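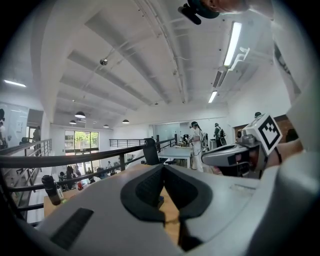 The Candmont schedule allowed 14 working days for the upper floor and one for the table. It had been drawn up by someone who measured work by area. Rooms were entered first, then fittings, then furniture, then whatever lay on the furniture. I took the ceiling before anything else, as the manual requires. The big beams were white, and so was the ceiling between them. Under fittings I put down four pendant lamps, black, dome pattern, and then the fluorescent lights, and one small round object on a thin wire that I could find no code for. I entered it as "sphere, suspended, purpose not established". The form accepted this and gave it the number 398.

Every object in the building had to have a number, a place and a destination. There were three destinations: Pulia, store, and dispose. Pulia was the new premises. I had not seen it. The plans showed a single level with a lower ceiling and a shelf along one wall, and the shelf was 199 centimetres long. Anything sent to Pulia from the table had to fit on that shelf. The table itself was down for store.

I started on it at nine on 2022-01-10.

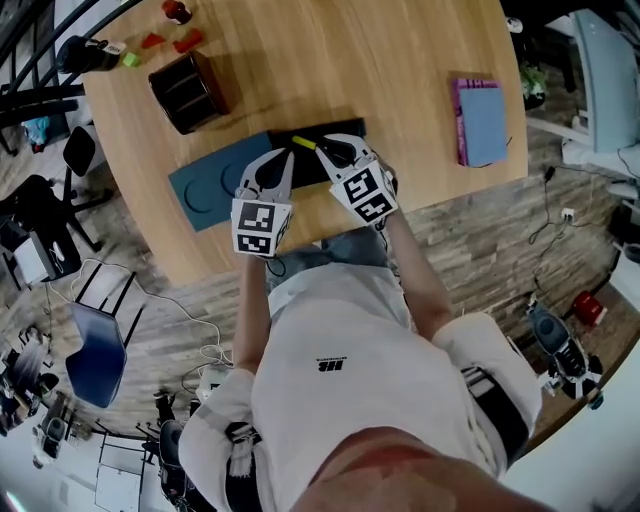 **Hester Quillane**
*Contributing writer, fiction*

The table was round, in a light wood. A round table is awkward to record. The manual divides surfaces into quarters from the north-west corner, and there was no corner. I took the stair railing as north and worked from that.

Black board, rectangular: store. Mat, blue-grey, with two curved marks pressed into its surface: store. I stopped over the marks. The condition column offers "good", "worn" and "damaged", and a mark that might be part of the design is none of these. I wrote "good" and added a note. The wooden container went down as dark brown, cylindrical, grooved round the side, and I gave it to Pulia. A closed book, pink spine, light blue cover, also to Pulia. I did not open it. Contents are recorded under a separate procedure.

The small pieces took most of the morning. There was a red triangular block, another block between orange and red, a lime-green cube, and a red piece shaped like a cup. The manual says that small related articles may be entered as a set. It does not say how relation is to be shown. I tried the triangle on the cube and it stayed there. I tried the cube in the cup and it went in, with some play on each side. I tried the orange-red block against all of the others and could not find the position it had been made for.

I telephoned the office and asked for a ruling. The office asked which system I was using. I said Binik, as instructed. The office said that under Binik a set was any group of articles whose loss in part would be noticed.

"Noticed by whom?" I asked.

There was a pause while a page was turned. The office said that the wording was passive.

I went back to the table. I put the cube behind the book, sat down on the blue chair and looked at what was left. I found that I noticed. I then put the cube back, took away the cup, and sat down again. The effect was weaker, but it was there. I repeated this for each piece and wrote the results on the back of the form, where they would not be scanned. The orange-red block, which fitted nothing, left the largest gap. 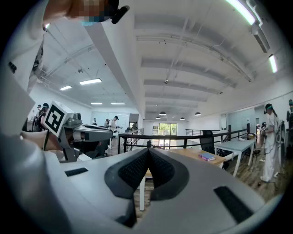

*Upper floor, beams and lights.*

I entered the pieces as one set, number 473. Under destination I wrote Pulia. The form asked for the length of shelf required, and I laid the pieces in a row and measured them. I then measured them again with a space left at the end, one block wide, and used the second figure. The reason field was optional, and I left it blank.

That left the black bottle, which was lying on its side. The manual wants bottles stored upright. I stood it up, recorded it as upright, and found that I disliked the entry, as it described something I had done and the rest of the page described things I had found. I laid it down again, label showing, and changed the entry to match.

The Pyo crates came up the stairs after lunch, flat, with the tape packed separately. I made up two. The container went in first with the book beside it, and the set went inside the container, wrapped in a sheet of the spare forms. I wrote the number on the outside in capitals, although it had no letters in it.

The office rang at four. They wanted to know whether the table was clear. I said it had been recorded. They asked again, and I told them that the lamps were still on, and that the suspended sphere had a number but no destination. They said it could wait until April.

I wrote "April" in the destination column. The form accepted it.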